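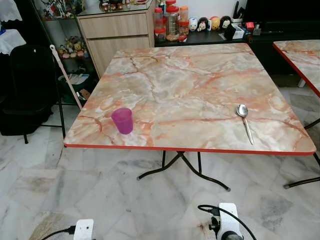
Collecting Demonstrations for a Two-Armed Tabletop Robot

Project report, second semester
Ezekiel Lyons

1. Background

The aim of this project was to collect a small set of demonstrations that a learning system could use to pick up household objects and put one inside another. The task I settled on was "spoon into cup". A person drives the robot's two arms through the task while the head camera and the joint positions are recorded, and each complete run is saved as one episode. Training the policy was the job of the other half of our group and is covered in their report. Mine deals with the collecting: how the sessions were set up, what went wrong, and which episodes were kept.

I chose the spoon and cup because both are easy to replace and neither will hurt the grippers. The task is also harder than it sounds. A spoon lying flat on a hard surface gives the fingers very little to hold, and a light plastic cup moves if anything brushes it.

2. Setup

Sessions were held in a furnished living room so that the recordings would have ordinary clutter behind the table. The work surface was a square folding table with a red edge and a veined, marble-look top. A second table of the same pattern was kept to the right. The shelf of ornaments, the jars and the television at the back of the room were left where they were.

The head camera looks down over the front edge of the table and sees parts of both grippers at the bottom of the view. We did not change its angle after the first session. The recording software was Orkholm, a package written by an earlier student group, and the episodes were stored in its own format and converted later.

At the start of an episode the cup stood upright towards the left of the table and the spoon lay on the right with its bowl pointing to the back. The left arm steadied the cup and the right arm handled the spoon. The starting positions were varied by a few centimetres between episodes.

3. Procedure

The operator followed the same steps each time:

Bring both arms to the rest position below the table edge.
Place the cup and the spoon by hand, then step back out of view.
Start the recording and wait for the tone.
Move the left gripper to the cup and close it lightly.
Pick up the spoon by the handle with the right gripper, lift it, and turn it so the bowl points down.
Lower the spoon into the cup and open the right gripper.
Open the left gripper, return both arms to rest, and stop the recording.
Mark the episode as good, poor or failed before starting the next one.

The last step was added after the first session. I had planned to label everything at the end of the day, but by then I could not remember why I had been unhappy with certain runs and had to watch them all again.

An episode was limited to 80 seconds. If the limit was reached, the software stopped by itself and the run was marked as failed.

4. Results

I recorded 43 episodes over six sessions in November. Of these, 33 were marked as good and passed on for training. The other ten were poor or failed. The poor ones were kept in a separate folder in case the training group wanted them later, and the failed ones were kept only for this report.

The most common failure was the spoon slipping as it was lifted. When it was gripped near the end of the handle, the weight of the bowl made it swing down and it fell back on the table. Gripping closer to the middle solved this, although the wrist then had to turn further to get the bowl over the cup. The next most common was the cup being tipped over, nearly always by the left gripper closing too quickly.

Two smaller problems are worth writing down for whoever takes this over. The cable on the right gripper has a loop in it that can catch when the wrist is turned a long way, so the operator should check it between episodes. Light is the other one. The spoon is stainless steel and picks up bright reflections, and the tiled floor is glossy as well. Early sessions started at 4 pm, and the light changed a great deal before we finished. Later sessions were moved to the evening with the curtains closed and the ceiling light on.

5. Discussion

The set is small and covers one cup, one spoon and one room. I would not expect a policy trained on it to cope with a cup of a different height. The purple cup is see-through, and the training group asked whether a solid one would be easier to locate. I did not have time to compare the two.

My own driving also improved between the first session and the last. The early good episodes are slower, with pauses before each grasp, and the later ones are smoother. Mixing them may confuse the learner. I have put the session number in every episode's label so they can be separated.

6. Further work

Record the same task with the cup and spoon on opposite sides.
Add a second operator, so the set does not hold only one person's habits.
Try a shorter spoon and a heavier cup.
Tape the right cable back along the arm and check that the wrist still reaches its full turn.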